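第四讲 机器能不能做家务:从收拾锅铲说起
课程:服务机器人概论
授课:Mingxuan Cheng
2025年3月20日,星期四

上一讲结尾留了一个问题:工厂里的机械臂一天能焊几千个点,为什么到了家里,连一个抽屉都收拾不好。今天用一件具体的家务来回答,就是把散放的锅铲收到立架上,再把台面擦干净。选它的理由很简单,人做这件事不用学,机器做这件事几乎每一步都有难处。

一、先把任务写清楚

口头说“收拾一下”,人听得懂。写给机器,至少要写成下面几步:

1. 找到台面上的每一把锅铲,分清柄和头。
2. 决定先拿哪一把。
3. 选一个夹持位置,夹住。
4. 提起,转到适合挂放的姿态。
5. 对准立架,放上去,松开。
6. 确认没有掉落,再去拿下一把。
7. 全部收完后,用布擦台面。

请注意第2步和第6步。学生作业里最容易漏掉的就是这两步,因为人做的时候不会意识到自己在“决定”和“确认”。上学期交上来的方案,多数直接从识别跳到抓取,中间没有任何次序判断。

另外要说明任务的边界。什么叫“收好”?柄朝上挂着算收好,斜靠在架子上算不算?两把挤在一起算不算?在产线上,这种问题由工艺文件规定,写得很死。在家里,标准在住的人脑子里,而且每家不同。

二、看:遮挡和近距离

腕部相机的好处是离物体近,坏处也是离物体近。手爪伸到立架旁边时,视野里常常只剩几根杆子,自己的手指还要占去一块。 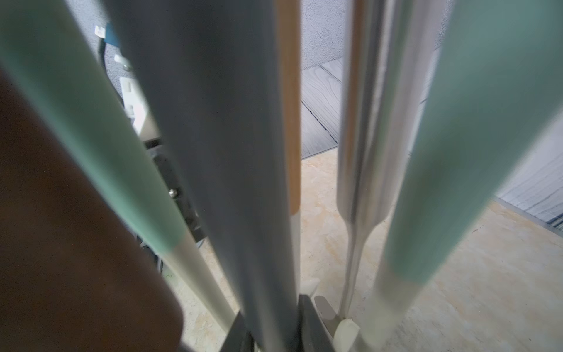
人在这种情况下会歪一下头,或者干脆凭手感。机器要歪头,就得动整条手臂,而手臂一动,旁边的柄可能就碰上了。常见的做法有两种:一是另设固定相机,从远处看全局,腕部相机只管最后几厘米;二是让双臂中不干活的那一条充当移动的眼睛。两种做法都要解决标定问题,也就是两台相机说的“左边五厘米”必须是同一个地方。

金属件是另一个麻烦。不锈钢表面反光,深度相机在高光处经常给不出数值,点云上会留一个洞。浅色锅铲放在浅色台面上,对比度低,分割的边界容易飘。课后请大家回去看自己厨房里的东西,数一数有多少样属于“反光”或“与台面同色”,你会发现实验室常用的彩色积木是很客气的物体。

三、想:先拿哪一把

叠放时次序很要紧。甲的头压着乙的头,先拿乙就会把甲带翻。判断谁在上面,单靠轮廓是不够的,要看交界处哪一条边是完整的。

还有相似的问题。同一套餐具里,两把铲子往往形状相近,只差一点大小。识别模型把它们认作同一类没有错,但跟踪时容易串号:刚放好一把,程序以为放好的是另一把,于是去空处抓。

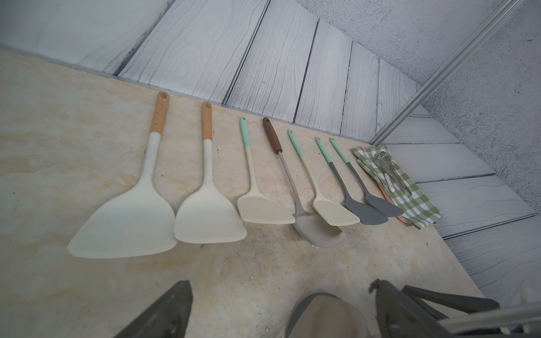 课堂练习:假定立架在桌子的左后方,右臂可用,左臂暂时不动。请写出拿取顺序,并说明每一步之后场景中还剩哪些遮挡关系。不要求唯一答案,但要求前后一致。写完和邻座交换,让对方找出一处会碰倒别的东西的地方。

有同学会问,能不能每次都重新看一遍,不记次序。可以,现在不少端到端的策略就是这么做的,每一帧都根据当前画面输出下一个动作。代价是它没有账本,哪一把已经试过、失败过,它不知道,所以会在同一个地方反复失败。课程实验里我们遇到过一次,系统对着同一把铲子连续空夹了23次,直到有人按停。

四、做:夹持与放置

锅铲的柄细长,重心不在柄上。夹柄的末端,头会往下坠,铲子在指间转动;夹近重心处,转动小了,但留给挂放的空间也少了。平行手爪只有一个开合自由度,手指内侧如果是平的,遇到圆柄实际接触只有两条线,再加上硅胶或塑料表面有时沾油,打滑是常事。

人怎么处理?人在拿起之后会用手指调整一下,把柄在手里挪一挪。这叫手内操作,平行手爪基本做不到,只能放下重拿,或者借助外部,比如把铲头抵在台面上,让柄在指间转过一个角度。后一种办法值得学,它便宜,不需要灵巧手,只需要有力的反馈。

放置比抓取更难,教材里讲得偏少。抓取失败,大不了再来一次;放置失败,可能把架子推倒,已经挂好的也一起下来。放的时候要同时满足三件事:位置对,姿态对,松手时没有残余的力。第三件最容易忽视。手爪还在往下压的时候松开,物体会弹一下。

软物体单独讲。擦台面的布没有固定形状,夹起来之后每次都不一样。布的难点不在夹,在于夹起后不知道自己拿到的是哪个角。本课不展开,留到第七讲。这里只需知道,双臂系统可以一臂拿硬物,一臂拿布,两边的控制方式应当分开设计,硬物一侧重位置,布一侧重接触力。

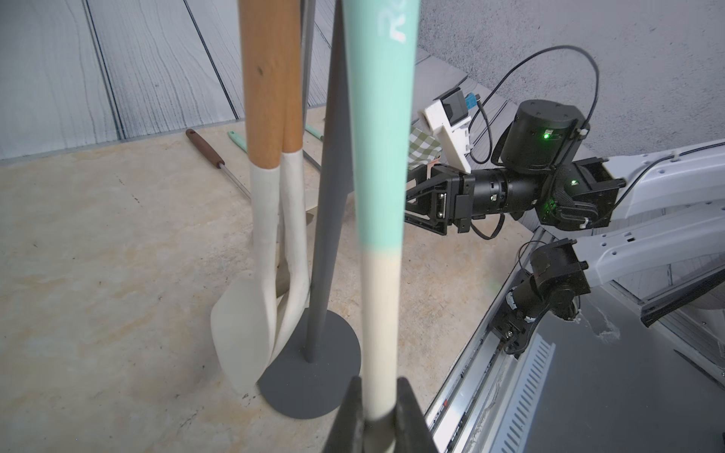

五、车间的情况

把同样的问题搬到车间,答案会不一样。Nimeletti是一家做厨具包装的小厂,他们要把锅铲插入吊卡,每张卡一把。表面上看,动作和家务差不多,但来料方向由料盘固定,一个班次只做一个型号,光源也是固定的。这些条件把前面讲的第2步整个取消了,第1步也简化了一大半。

他们最初的方案由Parden供料盘,Okabe供手爪,换型要2小时。后来给每个型号配了专用指套,换型变快,抓取也稳了。可以看到,改进来自夹具,算法没有动。做自动化的人常说先改来料,再改机器,说的就是这个意思。家里没有办法改来料,谁也不会为了机器人把锅铲插在料盘里。

介于两者之间的是食堂和中央厨房。Sevulden食堂项目做过一次试用,任务是把洗净的器具分类归位,器具种类有限,摆放却没有规律。试用期内,无人干预完成的比例是66%。这个数怎么看,取决于剩下的部分怎么失败。如果失败时机器停住喊人,还可以接受;如果失败时把东西碰到地上而自己不知道,那就不能用。

所以评估一个家务系统,请不要只问成功率。建议按下面几项记录:

—— 每次失败发生在哪一步。
—— 失败后系统是否知道自己失败了。
—— 恢复需要人做什么,要多长时间。
—— 换一套没见过的器具,结果变化多大。
—— 与人手完成同一任务的用时之比。

六、到底行不行

就今天的状况,我的判断是:固定场地、有限物品、有人在附近看着,可以做,速度明显慢于人。换到陌生的厨房,单个动作大多能做,连起来做完整件事还不可靠。原因在于步骤之间会传递误差。每一步都有不错的成功率,十几步连乘下来就所剩不多,而家务恰恰是由许多很普通的小步组成的。

演示视频要会看。看它有没有剪辑,有没有加速,物品是不是每次都摆成一个样子,旁边是不是有人遥控。遥操作本身没有问题,它是目前收集示范数据的主要手段,但遥操作完成的任务不能算作自主完成。 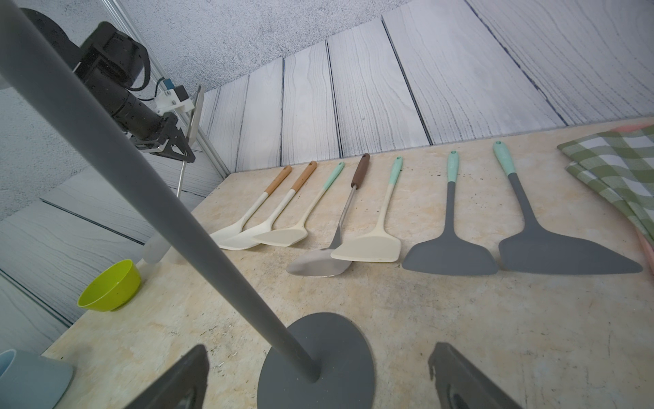

课上有人不同意上面的判断,意见大意如下:拿陌生厨房来要求机器,标准定高了。洗碗机也不适应任何厨房,是厨房给它留了位置,人也学会了怎么往里面摆碗。收锅铲的机器如果能要求住户把架子装在固定的地方,再用带统一挂孔的器具,很可能早就够用了,慢一点没有关系,夜里做就行。

这个意见有道理,记在这里供大家讨论。需要补充的是,洗碗机把不确定的部分留给了人,也就是装和取,而这两步正是很多人希望机器代劳的。住户愿意让步到什么程度,各家不一样,目前缺少可靠的调查。

作业

1. 任选一件家务(不得选本讲的例子),按第一节的格式写出步骤,标出哪些步骤含有“决定”或“确认”。
2. 针对其中一步,提出一个不改算法、只改环境或夹具的办法,并说明住户要为此付出什么。
3. 阅读:讲义附录中关于放置动作的部分,准备2个问题,下次课上提出。

实验分组名单贴在实验室门口,要换组的同学请在下次课之前告诉我。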